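Tuesday night, after the tournament
Posted by Bianca Matei, January 31, 2012
Filed under: Diary, Women's Indoor, Drostbridge

Home by nine, shoes still on, writing this before I go to bed because I won't remember the order of things tomorrow.

We finished third. I'll put that first so I don't have to build up to it. Lost the semifinal to Omance on Sunday, and tonight we had the third-place match against Lellon at the Drostbridge gym, and we won it 3-2. I played all of the first half and most of the second. My left ankle is fat and I have it up on the other chair.

Wenceslao picked the same starting group as Sunday, which surprised me. I thought he'd sit Tincuța after the penalty. He didn't say a word about it in the locker room. He read the names off the card, told us Lellon's right side was slow getting back, and went out to find the balls. She was fine. She was better than fine, she had two of the three goals.

The first one came early, off a kick-in. I rolled it short and she hit it before it stopped. Their goalkeeper got a hand on it. Then we sat back, which we had said we would not do, and they scored twice before the half. One was my fault. I went to the ball when I should have stayed with number 6, and she was alone at the back post. I've played that one over in my head on the drive home and it's the same every time.

At the half Younes taped my ankle. He used the cheap tape again and it slid down into my sock after a few minutes, so I'm buying my own before March. Wenceslao talked about spacing. He moved me up one line and told me to stop passing back to our keeper unless I had to. Fair enough, I'd been doing it a lot.

Second half was ugly. There were more fouls than passes for a while. Their captain and I had words over a throw and the referee told us both to go away. Tincuța tied it from a corner that bounced off somebody's knee. Then with not much left on the clock I played a ball down the wall side and Relu's daughter ran onto it and put it in low. She's sixteen. She didn't celebrate, she just walked back to the center and looked at the clock.

The crowd was more than 100, which is good for a weeknight here. Mom and Aunt Cârstea came and sat on the wrong side with the Lellon parents. They clapped for everybody.

Medals were handed out by the scorer's table. Bronze, on a green ribbon. Mine is on the kitchen counter next to the mail.

Ate cold rice standing up and then soup sitting down. 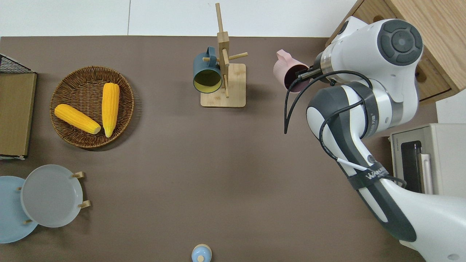 Things to fix before March

I wrote some of these on the back of the lineup card in the car while Tincuța drove.

Marking at the back post. This is the third game we've given up a goal there. We all follow the ball. I'm going to ask Wenceslao for a drill where the last player can't cross the middle of the floor.

Subs. We change too late. On Sunday against Omance we had four tired people on at once and that's when the game went. Tonight was better but we were lucky with the timeouts. Relu says he'll stand by the bench with a watch if we want him to, and I think we should take him up on it.

Kick-ins. We have one that works and everyone in the league has seen it. We need a second.

My right foot. I had a clear look in the second half and shifted it to my left, and by then the keeper was set. I've been saying this since I was twelve. Ten minutes against the wall after each practice, starting next week when the ankle goes down.

Talking. It goes quiet when we're behind. Tincuța and I talk because we're sisters and can't help it, but the rest of the floor was silent for most of the first half. Wenceslao said the same thing.

No practice Thursday, the gym has a floor hockey thing. Next one is Monday at the old place. I have to return jersey 44, which I wore for the whole tournament because mine never came back from the printer, and find out who has the other bag of balls. Younes thinks it's in his trunk. He also thought that last week.

Ice for another ten minutes, then bed. I open the shop tomorrow at seven.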